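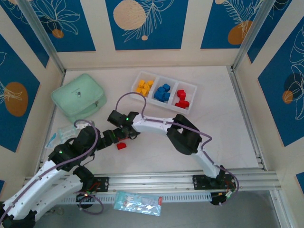

Two arms, one tray. Single red block still out on the floor.

Irnus dual-arm kit, first impressions

benchrat_672
Posted 10/05/2024
So the Irnus kit is up on the rail and I am having way too much fun with it! Block sorting is the job for now: yellow left, blue middle, red right. Both arms share one front rail, and squaring them up took me an evening (the bolts are fiddly, bring a long hex key). Ordered through Callport, box arrived in 4 days. Ask me anything.

sosafan
Love the leafy walls. How are the grippers on small stuff? My Sosa pair handles cubes fine but hates anything floppy.

benchrat_672
Cubes are great. The zip pouch is next and I expect trouble. The little green lights on the grippers are handy, I can spot them from across the room.

gantry_gus
Nice build, but I'd think twice at 2,531 dollars. Trellden sells a single arm for far less and you don't need two of them to put a block in a tray.

benchrat_672
For blocks, sure, one would do. I want handovers and bag opening later, and adding a second arm to the Trellden means a second controller too. I priced it in April and the gap was smaller than I'd hoped.

gantry_gus
Fair on the controller. Still say start with one. Two arms meeting over the same block is how I bent a finger.

sosafan
Disagree, gus. Set the keep-out zones first and it's fine. I've run two for months.

wirenut
What did you do about the purple cable? Mine snags at the elbow.

benchrat_672
Leave a bigger loop up by the gripper before you run it down the links. I redid mine twice. Will post the pouch results this weekend!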